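3.2 Household survey and storage habits

Interviews were held in July in two neighborhoods of Graditz. Of the 230 households contacted, 80 agreed to keep a food diary for 26 days. Each entry listed what was cooked, what was left over, and how the leftovers were stored. Diaries were coded by Mridha using the Steiner categories, with mixed dishes entered under their main ingredient.

Most households kept leftovers in the refrigerator in reused tubs or bowls. Lids were often lost before the containers were, and plates or foil were used instead (Figure 4).
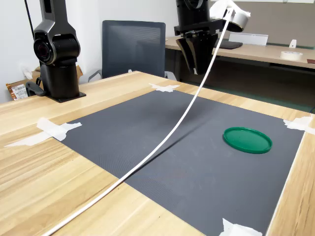
Figure 4. Round green plastic lid, rim facing up.

Food stored without a fitted lid was thrown out sooner in both neighborhoods. The difference was larger for rice and cooked vegetables than for soups. Household size had little effect once the number of meals cooked per week was taken into account (Table 3).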